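A Two-Arm Tabletop Rig as a Capstone Subject: Notes from the Isombridge Student Project
Elsie Tapsell and Maxine Whitelaw
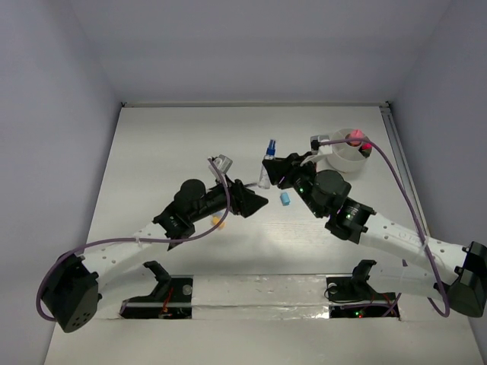

Figure 1. The two-arm cell used by the Isombridge project group, with a clear spray bottle between the grippers and a white bowl at the rear right.

3. Method

3.1 Setting and participants

The project ran as a full-year capstone subject in the mechatronics stream at Isombridge. Enrolment was capped at 32 students, all in their final year. Most had taken the introductory control subject, and a smaller group had come across from computer science with no workshop experience beyond a first-year safety induction. We did not screen for programming ability. Students were placed in teams of four by the teaching staff, with at least one student from each background in every team where numbers allowed it.

The subject met for a lecture and a supervised laboratory session each week. Teams could also book the cell outside class hours in blocks of 40 minutes. The block length was a compromise. In the pilot year we allowed open booking, and two teams held the cell for most of the week before the first assessment. Short blocks were unpopular at first but they meant teams arrived with a written plan, and the plans turned out to be useful data for this study.

3.2 The cell

Figure 1 shows the cell. Two arms face inward across a pale tabletop, walled on both sides and at the back. Each arm carries its own wrist camera above the gripper. The purple camera cables are tied to the forearms and left with a generous loop around the elbow. Cable routing was a student responsibility from the second week on, and it was assessed. A loop that is too short pulls on the camera connector when the elbow folds, and a loop that is too long finds its way into the work area.

The enclosure was painted plain on purpose. Early versions of the cell stood in the open laboratory, and teams reported that policies trained in the morning behaved differently in the afternoon. Plain walls did not remove the effect of changing light, but they took away the moving background of people and benches. The tabletop still produces reflections, and several teams wrote about this in their final reports.

Control software was supplied to the teams as a package called Aner, written by a previous cohort and maintained by the second author. Aner handles joint limits, logging and the emergency stop. Teams were not permitted to alter the stop logic. Everything above that layer was theirs to write, and they were free to replace the supplied demonstration tools if they found them limiting. Three teams did so.

3.3 Tasks

Each team attempted a common task and one task of its own choosing. The common task was a tidy-up exercise. Small household items were laid out on the table, and the arms had to place them in the bowl or stand them in a marked position. The spray bottle was included in the common set because it is tall, slim and clear. Its body is hard to pick out against a pale surface, and the coloured nozzle tends to draw a vision system to the top of the bottle, where the grasp is poorest. Teams that gripped the nozzle usually tipped the bottle when they let go.

The chosen tasks were proposed in writing and approved by staff. They included a handover between arms, sorting by colour, and folding a small cloth. One team, working under the name Treloar, asked to use both arms on a single container, with one arm holding it steady and the other loosening the lid. This was approved with some hesitation, as we expected the team would spend most of the year on the holding arm alone. They did spend a good deal of it there, and their report on grip force was the most detailed we received.

3.4 Demonstrations

Teams collected demonstrations by guiding the arms through the task. The requirement for the common task was 400 recorded demonstrations per team, pooled across all members. Students were asked to note who was guiding, the starting layout, and whether the attempt was kept or discarded. No rule was given for discarding. We wanted to see what each team would decide counted as a failure.

The answers differed more than we expected. Some teams threw out any attempt containing a pause. Others kept attempts in which an item was dropped and picked up again, arguing that the recovery was worth learning. One team kept everything for the first month and then went back through the logs by hand, a job its members later described as the worst of the year. Consistency between guides was also uneven. In several teams one member approached the bottle from the side while another came down from above, and the trained policy hesitated between the two.

3.5 Data gathered for the study

We drew on four sources: the booking plans, the Aner logs, the teams' laboratory journals, and interviews held in October after final marks had been released. Participation in the interviews was voluntary and had no bearing on assessment. Students from 9 project groups across the two years of the study agreed to take part, counting the pilot year. Journals were read separately by both authors, and passages dealing with decisions about the physical set-up were marked. Where we disagreed over a passage we discussed it and, if still undecided, left it out.

We did not attempt a comparison with students in the older simulation-only subject. The two groups had different prerequisites and different assessment, and any difference in marks would have been difficult to interpret.

4. Observations

4.1 Time spent on the physical set-up

Students underestimated the time needed for physical work. In the initial booking plans, most blocks were set aside for training and testing. By the middle of the year the plans were dominated by fixing cameras, re-tying cables and checking that the start position matched the one used the week before. A journal entry from one computer science student reads, "Moved the camera two millimetres and lost a week." Similar entries appear in most of the journals, often from students who had said earlier that they wanted as little to do with hardware as possible.

Teams responded in different ways. Some appointed one member to look after the set-up. This gave a stable cell but left the other members unable to diagnose faults when that person was away. Others rotated the job and accepted some drift. The teams that rotated with a written checklist had fewer lost sessions by the end of the year, though they complained about the checklist in nearly every interview.

4.2 Working with two arms

The second arm was the main attraction of the subject for many students, and it was also the main source of difficulty. The shared space near the middle of the table is small, and with both grippers working close together there is little room for error at the wrists. Several teams began by dividing the table in half and giving each arm its own side. This worked for sorting and failed for anything that needed a handover.

A team called Astano took a different approach and wrote a simple turn-taking rule, under which only one arm could enter the middle area at a time. The rule slowed the task considerably. It also removed almost all of the team's collisions and allowed them to collect demonstrations in a relaxed way, and two other teams copied it within a fortnight. We had not planned for teams to share code during the common task, but we saw no reason to forbid it and have since written it into the subject outline.

4.3 What students said about failure

In interviews, students spoke at length about attempts that nearly worked. They were less interested in the success rate itself, even though it made up part of the mark. One student told us she had stopped trusting the number after watching the arm place an item perfectly with the item in slightly the wrong spot to begin with. Another said that the team's best week on paper was the week they had been laying the items out too neatly.

This matches what we found in the logs. Starting layouts became more regular as assessment approached, without any team having decided on it. We now supply a printed set of layouts for the final test, drawn at random on the day, and students see only the practice set beforehand.

4.4 Limits of these observations

The cohort was small and drawn from one institution. Both authors taught in the subject, and students may have been more generous in interviews than they would have been with an outsider. There was one cell, so a fault in it affected every team at once, and a few of the patterns reported here – the mid-year shift towards maintenance in particular – could owe something to a worn elbow joint that was replaced during the break.

Posted February 27, 2019
Shares: 40 | Comments: 3

Comments

gearbox_mel: Useful to see the bit about discarding demos. We run a senior high school club and the kids delete anything that looks ugly. Might try the keep-everything approach for a term, with somebody else doing the sorting.

R. P.: Do you intend to release the layout sheets? I teach a similar subject and the too-neat layout problem is very familiar.

Maxine Whitelaw: Yes, the practice set will go up with the next version of Aner. The test set stays in my drawer for now.

Related items
Booking rules and queue length in shared student laboratories
Astano team report: turn-taking in a shared workspace
Treloar team report: grip force on thin-walled containers
Cable management notes for first-time arm users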